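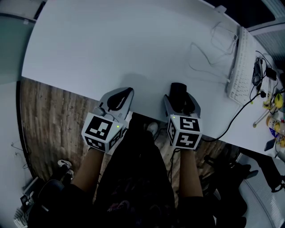
Cables breed if you leave them alone over a long weekend, and the white ones are the worst, wrote one reader of the last newsletter, who then went on for 200 words on the subject of power boards and signed off with a request that I "please do desks next". Fair enough. Desks it is!

25 Feb 2023
By Wondimu Gashaw
5 min read

I'd been putting it off, I'll admit. The white desk at the Erton office is the one everybody ends up at, and I'm as guilty as anyone of plonking something down on it and wandering off to make a cuppa. You know how it goes. There's the white keyboard sitting skew-whiff over on the right, a great tangle of white cables next to it, a power adapter, a little black gadget with cords of its own, and then the odds and ends that turn up at the edge of any desk in the country (a bottle with a yellow label, a phone, a metal stick of a tool that I keep meaning to find a drawer for).

So this month's tidy-up column is all about the work desk, and mostly about cables, as that's what you lot write in about. I've had a fair crack at this over the years and I've got opinions.

First up, unplug the things you don't use. I know, I know. But do it before you buy a single clip or tie or clever little box, or you'll end up with a beautifully organised bundle of cords for a printer that went to the tip in August. I did exactly that at my last job, at Nambiar, and I was so proud of it too. Labels and everything!

Then look at where the cords leave the desk. A long black one swooping off the side is fine until someone rolls a chair over it, and we've got a wood floor here so the chairs do like to travel. I run mine along the underside and down one leg with those hook-and-loop straps you get by the roll. Cheap as chips. Leave a bit of slack at the top so you can still shove the keyboard back when you need the room, and don't pull the straps tight, you'll only be cutting them off again with the good scissors.

White cables on a white desk are a funny one. From the doorway you hardly notice them and you feel quite pleased with yourself, then you sit down and there's a plate of spaghetti by your elbow. My fix is a twist of coloured tape at both ends of each one. Green for the keyboard, red for the charger, whatever you've got in the drawer. Mullico (that's our neighbours across the landing) do theirs with nail polish, which looks terrific and chips off by the end of the week.

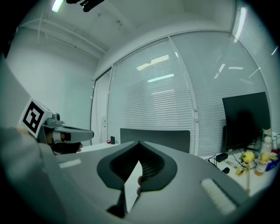
Looking up in the office: the long ceiling light, and thin pipes along the beam.

I do love a white room, I have to say. White walls, white ceiling, a good long light overhead, and it all feels bright even when it's bucketing down outside. The trouble is that everything on the desk shows up like a beacon. Anything black, especially. At my place the walls are a sort of mushroom colour and I could leave a power adapter out for 2 years before anyone mentioned it.

Now, the floor. I've had a few notes about shoes under desks and I'm going to come down firmly on the side of shoes. If you like to kick yours off while you work, good on you. Just keep them together and well in under the desk, out of the way of the chair. A shoe on one side and its mate on the other is how I did my ankle at Zornwood, in front of a client, holding a tray of lamingtons. Same goes for little boxes. A small box on the floor next to a chair will be kicked, it's only a matter of when, so pop it up on a shelf or flatten it and send it out with the recycling.

As for bottles, I've gone right off having them near a keyboard. Mine now lives on the windowsill, lid on, and I have to get up to reach it. My back's better for it, too.

Give yourself 40 minutes for the whole job. If it's taking longer you've started reading old paperwork, so put that down and come back to it another day. I do the top first, then the cords, then get down on the floor with a torch and see what's rolled under there. Last time I found a perfectly good tape measure and over $5 in coins, which went straight into the biscuit tin.

Next month we're doing the kitchen drawer, the one with the rubber bands and the takeaway menus. Send me your worst ones, and if anybody's worked out what to do with old keys, I'd really like to hear about it.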